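Print this page
E-mail this to a friend

Against the capsule wardrobe

By Agata Tedesco

Black. Everything in black. That was the advice in the magazine at the dentist's on Wednesday, and the same advice turned up on my phone the same evening, and my sister-in-law gave it to me over the washing up in August as if she had thought of it herself. Get rid of the lot. Keep 40 things. Make them black, or grey if you must. You'll never have to think in the morning again.

I like thinking in the morning. It's the only time I get.

I tried it though. Wanted to be fair. I bagged up most of what I own and took it down to the charity shop, three trips, and then spent more than I'll admit here at Dimance on what they call foundation pieces. A foundation piece is a jumper. It's a plain jumper with a plain price multiplied by four. Then trousers. Then a second jumper in case the first was in the wash, which it always was.

What did I save? Not money. Not time either, because it takes me longer now to find anything in that drawer than it ever did when there was a green one and a stripey one and the awful mustard. Try finding the long-sleeved black top among the short-sleeved black tops at ten to seven with the curtains shut. You unfold five to get to one. Then you fold five back up, or you don't.

And nobody who sells this idea talks about the upkeep. Black fades. Black goes brown at the seams, and two black things bought a year apart are never the same black again. Wash them together, wash them inside out, cool wash, special liquid in the dark bottle (Soler, the one with the pump, costs a fortune). Then there's the fluff. A cream jumper can go a week with a bit of lint on it and who would know. Black tells everybody. Towels, tissues, the cat, the sofa, it all shows up. 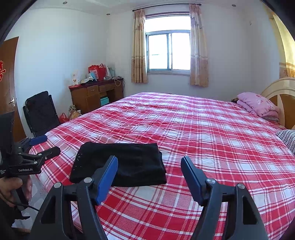 Folded, and already a few white specks on one corner.

I have a lint roller in the hall, one in the car and one at work. That's not a simple life. That's a life with three lint rollers in it.

The people who push it say it's about buying less. Fine, I'm all for buying less. But look at who is saying it and what they've got for sale. The Trenia catalogue had 412 items in it last time and a double page at the front on owning fewer clothes. Turn over and there's a coat. My mother owned fewer clothes. She didn't have a word for it, she had two good skirts and a needle, and one of the skirts was bright red and she wore it untill the lining went.

That's the bit that bothers me most I think. The colour. Walk down the main street in Zorodholm on a wet morning, over 2000 people going to work, and it's like one long queue for a funeral. I used to know my neighbour from the far end of the road by her yellow mac. She's gone navy. I walked straight past her the other week - she had to shout.

So buy less, yes. Mend things. Swap with your sister if she's your size. Wear the coat another winter. None of that needs a list with a number at the top, and none of it needs a colour scheme. If you've got a shirt with parrots on it and you like it, that shirt is doing its job and you should leave it on the hanger where you can see it.

I went back to the charity shop last week to see if the mustard cardigan was still there. It was, on the rail by the door, £3. Somebody had sewn the missing button back on, a slightly different button. I bought it and wore it home on the bus over one of my foundation pieces, and the woman across the aisle asked me where I'd got it. First time anyone has asked me that in about a year of wearing black.

The other two bags have gone. I do miss the stripey one.

Contact us | Copyright Agata Tedesco, all rights reserved | Back to top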